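Getting Started with the Rirevix Resident Portal
Section 3: Setting up your new home account at Drorora Landing

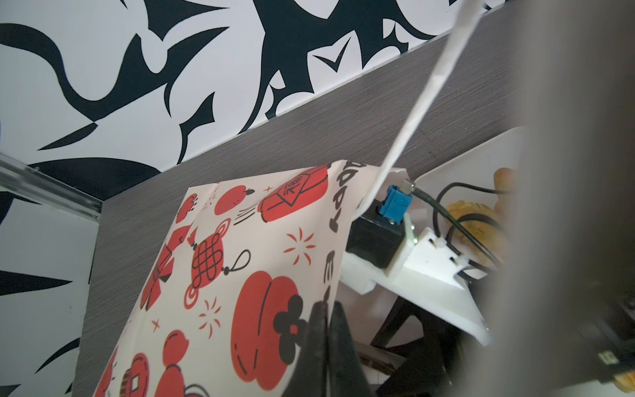 Resident Guide / Moving In

Welcome, and thank you for choosing one of the new homes along the river at Drorora Landing. By the time you reach this section you should already have your welcome letter and your building number. Set aside a little quiet time for the steps that follow, maybe with a cup of coffee, and don't worry if you have to stop partway through. The portal saves each page as you finish it, and you can pick up again from the same spot.

Before you begin

You will need the activation code from your welcome letter, an email address that you check often, and a cell phone that can receive text messages. If two or more adults are living in the home, please decide between you who will be the main account holder. The others can be added afterward, and they will be able to do nearly everything the main holder can, apart from closing the account.

Activating your account

1. Open the Rirevix portal in your web browser and choose New Resident. (Please don't choose Returning Resident, even if you rented in one of our older buildings across the river - those accounts are kept on a separate system for now.)

2. Type in your activation code. It has 8 characters, and capital letters matter. We left out the letter O altogether, so anything round is a zero.

3. Enter your email address and choose a password you haven't used anywhere else.

4. Wait for the text message with your confirmation number, then type that number into the box and press Continue. The message can be slow in the evening, when everyone is home and doing the same thing.

5. Check that the street and building shown on the next page are really yours. The two buildings on Zürcher Street have very similar entrances and, we're sorry to say, very similar numbers.

Note: If the page shows the wrong building, press Back and call the leasing desk. Please don't press Accept and hope to fix it later, as your door access is tied to the building on this page.

Adding your household

6. Choose My Household, then Add Person. Children under 16 can be listed by first name only.

7. For each adult, pick Full Access or Door Only. Door Only works nicely for a dog walker or a visiting parent, and you can give it an end date.

8. Press Send Invitation. Each person gets a message of their own and has to accept it before their phone will open the front door.

Booking shared spaces

The riverside terrace, the workshop and the boat storage racks are all booked through Vikix, the calendar inside the portal. You'll find it under Places.

9. Choose the space you'd like, then the day and the start time.

10. Read the house rules for that space and tick the box. They do differ from one to the next, so it's worth a look even if you've booked something before.

11. Press Request. Terrace bookings are confirmed right away, while workshop bookings are checked by the front desk first.

Caution: The terrace gates lock by themselves at 10 p.m. Please have your guests and belongings inside before then, as the gates can't be opened from the portal after hours.

Caution: Never share your activation code or confirmation number by phone. Our staff will not ask you for either one.

If your phone doesn't open the door

Turn Bluetooth off and on again, and hold the phone flat against the reader for a moment. If the light stays red, use the plastic key card from your welcome packet and report the trouble under Help, Doors. For anything to do with parking or bike storage, please go on to Section 4.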